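How to Change the Oil on an Older Air-Cooled Flat Six

These instructions cover a full oil and filter change on a dry-sump, air-cooled six-cylinder car with a separate oil tank. They were written with mid-1970s through late-1980s cars in mind. Later cars have an extra cooler and lines up front, and the order of work is a little different on those.

Allow two hours the first time. Most of that is waiting for oil to drain.

What you need

Engine oil, the grade listed in your owner's manual. Buy more than you think. A dry-sump system holds a lot, and the amount that comes out varies with how long the car has been sitting.
A new oil filter
Two new drain plug washers, one for the tank and one for the crankcase
A 15 mm hex socket or hex key for the plugs. Some cars have 8 mm hex heads, so look before you order
A filter strap wrench
A torque wrench
Two drain pans, or one very big one
Rags, gloves, a funnel with a long neck
Jack stands or ramps, if you can't reach the plugs with the car on the ground

A common twelve-quart pan from the parts store is too small if you let both the tank and the crankcase drain into it. I use a Hikamov low-profile pan under the tank and an old dishpan under the engine.

Before you start

Drive the car until the oil is fully warm. A trip around the block won't do it. The thermostat between the engine and the tank needs to be open, and on a cool morning that takes fifteen to twenty minutes of normal driving. Cold oil drains slowly and leaves more behind.

Park on level ground. Set the brake, put the car in first gear and shut it off. Let it sit ten minutes so you can work near the exhaust without getting burned. The heat exchangers stay hot a lot longer than the engine cover suggests.

If you raise the car, raise it evenly. With the nose up or the nose down, some oil stays in the tank and your refill amount will be off. Never get under a car held up by a jack alone.

Draining the tank

The tank is in the right rear fender, behind the wheel on most of these cars. The drain plug is at the bottom of it and faces down. Clean off the area around the plug with a rag and some brake cleaner before you loosen anything.

Open the filler cap in the engine compartment. Loosen the plug with the socket, then spin it out by hand with steady upward pressure. When the last thread lets go, pull it away quickly. The oil comes out in an arc and lands about a foot from where you expect, so set the pan a little outboard of the plug and be ready to slide it back as the flow drops.

Leave the plug out and go on to the engine.

Draining the crankcase

The crankcase plug is in the middle of the round sump plate on cars that have one. On later engines there is no plate and the plug goes straight into the case. Less comes out here than from the tank, usually two quarts or so.

On cars with a sump plate, there is a screen behind it. You don't have to pull it every time. I take mine off every third change, clean the screen in solvent, and put it back with new gaskets. The small nuts around the plate are easy to overtighten and the studs will pull out of the magnesium or aluminum case. Snug them in a cross pattern with a small wrench and stop.

Look at the plugs. Both should be magnetic. A gray paste on the magnet is normal wear. Slivers you can pick up with your fingers are something else, and you should save them in a bag and show them to someone who rebuilds these engines.

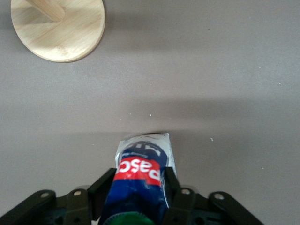 Vern in the comments says to let the tank drain for a full hour with the filler cap off, and that when he went from twenty minutes to an hour he got almost another pint out. I have tried it since. On my car the difference was smaller than that, but there was a difference. If you have the time, go have lunch.

Changing the filter

The filter sits on the right side of the engine compartment, on the console or directly on the tank. Stuff rags under it first. Whatever spills will run down onto the heat exchanger and smoke for a week.

Turn it off with the strap wrench. Check that the old rubber seal came away with it. If the old seal stays on the console and the new filter goes on top of it, the two seals will hold for a minute or two and then blow out under pressure.

Wipe the sealing face. Put a thin film of clean oil on the new seal. Spin the filter on by hand until the seal touches, then give it the amount of turn printed on the filter itself. Do not use the wrench to tighten it.

Some people fill the filter with oil before it goes on. If yours mounts at an angle, most of that will end up on the rags. I don't bother.

Putting the plugs back

Use new washers. They are soft aluminum or copper and they crush once. Reusing one is the most common cause of the slow drip that people blame on the rest of the engine.

Start each plug by hand. If it doesn't turn easily for the first few threads, back it out and start again. Tighten to the figure in your shop manual, and check that you're reading the line for your year, since the tank plug and the crankcase plug don't always get the same number.

Wipe everything dry so you can see a leak later.

Refilling

This is where most mistakes happen, and nearly all of them come from adding too much.

Pour in eight quarts. Put the cap on. Start the engine and watch the oil pressure. The light should go out within a few seconds. If it doesn't, shut the engine off and find out why.

Let it idle for a minute and look underneath for drips at both plugs and the filter. Then take the car out and drive it until it is fully warm again. Come back, park in the same level spot, and leave the engine idling.

Check the dipstick with the engine hot, running, and on level ground. All three matter. Checked cold, or with the engine off, the dipstick can show nothing at all with the tank in perfectly good shape. Many overfilled engines got that way because somebody checked the level in the garage the next morning.

Add oil in half-quart steps until the level is halfway between the two marks. Wait a couple of minutes after each addition. There is no reason to bring it to the top mark. Oil needs room in the tank, and when it doesn't have it, the extra goes out the breather and into the air cleaner. After that you get smoke, an oily filter element, and an afternoon of cleaning.

The gauge on the dash

Cars with an oil level gauge follow the same rule. It only means something with the engine hot and idling on flat ground. While driving, it will sit near the bottom or at zero. That is how it works and it is no cause for concern. If the gauge and the dipstick don't agree, believe the dipstick.

How often

I change mine every spring or at 3,000 miles. Last year the car only covered 1,189 miles and I changed it anyway. Oil that sits picks up moisture and fuel, and a car that makes short trips is harder on its oil than one that gets driven across the state.

If you put the car away for the winter, change the oil in November before it goes under the cover. Then it sits with clean oil in the bearings.

After a rebuild, follow the builder's schedule. Mine wanted the first change at 300 miles and I've seen others ask for it sooner.

Oil temperature

On a warm day my car runs at 218 degrees on the highway and goes up to the next mark in slow traffic. If yours goes well past that after an oil change, check the level first. Too much oil foams, and foamed oil carries heat badly. Next, feel the lines to the front cooler, if you have one. If they are still cold after half an hour of driving, the thermostat is stuck shut.

Getting rid of the old oil

Pour it back into the empty jugs and label them. Most parts stores will take used oil, but many have a limit per visit, and one change on these cars can go past it. Call first. Our county drop-off on Plandton Road takes any amount as long as it isn't mixed with coolant or gasoline. Let the old filter drain overnight, open end down, and take it along too.

Keep a record

Write down the date, the mileage, the oil brand and grade, and how many quarts went in. The quart count is useful next time. Once you know what your car takes from a full drain, you can pour in all but the last quart right away and save yourself some trips to the dipstick.

Problems

Drip from the tank plug: washer reused or not seated. Drain, replace, refill.

Oil on the right heat exchanger: usually what ran down from the filter. Clean it, drive for a day, look again before you take anything apart.

Smoke at startup, then clear: common on flat engines that have been sitting. Oil settles in the cylinders and burns off. If it lasts more than a few minutes once the car is moving, check for overfilling.

Oil light flickers at hot idle: check the level, then the idle speed, then the sender. Replacement senders from Sasero are cheap and worth trying before a pressure test, but do the test if the new one reads the same.

Plug won't come loose: use a good six-point hex bit that goes all the way in, and tap it with a hammer before you turn. Heat on the tank is a bad idea with oil in it.

Related pages: Valve adjustment, step by step. Replacing the chain tensioners. Cleaning the breather hose.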